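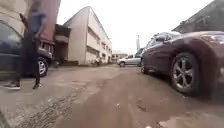
30. Oktober 2026

Um sechs aufgestanden, Kaffee, dann gleich die Abrechnung für die Heizung herausgesucht. Die Nachzahlung beträgt 162 Euro. Letztes Jahr war es weniger, obwohl ich im Februar kaum zu Hause war. Ich habe die Zählerstände verglichen, sie stimmen. Überwiesen habe ich noch nicht.

Vormittags zu Fuß nach Mets hinüber, um die Schuhe vom Schuster zu holen. Die Sohlen sind neu geklebt, der linke Absatz ist ersetzt. Er meinte, noch einen Winter halten sie. Auf dem Rückweg Brot, Zwiebeln und ein Glas Senf gekauft. Den Umweg über den Markt habe ich mir gespart.

Mittags Linsen von gestern. Danach zwei Stunden an der Übersetzung für Vestier gesessen. Heute 2.020 Wörter geschafft, vorgenommen hatte ich mir 2.000. Das Kapitel über die Wasserrechte ist zäh, für »easement« habe ich immer noch kein Wort, das überall passt. Vorläufig steht »Dienstbarkeit« da. Bis zur Abgabe fehlen mehr als 13 Seiten, dazu das Register.

Am Nachmittag kam der Brief aus Weluscombe. Das Zimmer im Juni ist frei, ich muss nur die Anzahlung leisten. Will erst eine Nacht darüber schlafen.

Abends die Winterdecke aus dem Schrank geholt und gelüftet. Rücken wieder etwas besser. Noch ein paar Seiten gelesen, Licht aus um zehn. Morgen Lasus anrufen wegen der Rechnung.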